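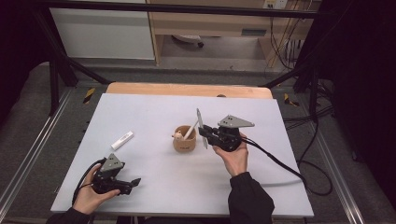

Tips for teaching a task with hand-held grippers

I was not sold on hand-held grippers when Maj-Britt Solberg brought the first pair into our shop. The sales talk says anybody can pick them up and teach a robot to tidy a desk in an afternoon. Maybe at Grenden they can. These are the tips that held up for us, and a few that didn't.

Start with one small object and one place for it to go

A stick into a cup is plenty. People want to begin with folding shirts or packing a lunch, and they end up with a pile of recordings in which no two look alike. Put a cup near the middle of the board, learn to bring the jaws to it slowly, and leave the shirts for May.

Use a plain board on top of the table

Wood grain looks nice and does you no favors. A big pale board gives you an even background and you can wipe it. The Vetorska guide says to buy their mat. I tried the mat. Get a board.

Watch the cables

A cable that trails across the board and off the edge will tug at your wrist just when you are trying to hold still. Leave slack behind each hand and check that your foot isn't on it. Clips on the table edge get recommended a lot, but ours popped off every time somebody reached for the far corner, so I quit using them.

Wear plain sleeves

Black ones are fine. Push up anything floppy. A loose cuff will knock over a light cup, and then you are recording yourself picking up a cup.

Park the hand you aren't using

If the task only needs the right hand, keep the left one low near its own corner and leave it there. An idle hand wanders, and the robot may well learn the wandering too. Kuo-hua Shih disagrees with me and says a little drift makes the training tougher. He has yet to show me a run that proves it.

Move slower than feels natural, but don't stop

Long pauses were our worst problem. You hover, you think, you hover some more, and later the arm hovers as well. Decide on the grip before you pick up the grippers. If you fumble, finish the move or throw the take out. Please don't save it "just in case."

Don't believe the number on the box

Acharya's handout promised good results from 8 demonstrations. We gave it 8 and the arm closed on air. Our best batch had 813 takes in it, and I still wouldn't let that arm near a glass. Count on more than you were told, and move the cup a little between takes or you'll teach it one spot on the board.

Take a break

After six takes in a row my thumbs are done and the grip gets sloppy. Two people trading off works better, as long as both have agreed on which side to approach from.

Remote control instead?

We borrowed a remote setup from Masbridge for two weeks. It's easier on the arms and much worse for anything fiddly, at least with the delay we had. For pushing a box across a table I'd use it. For small things I went back to the hand-helds, grumbling.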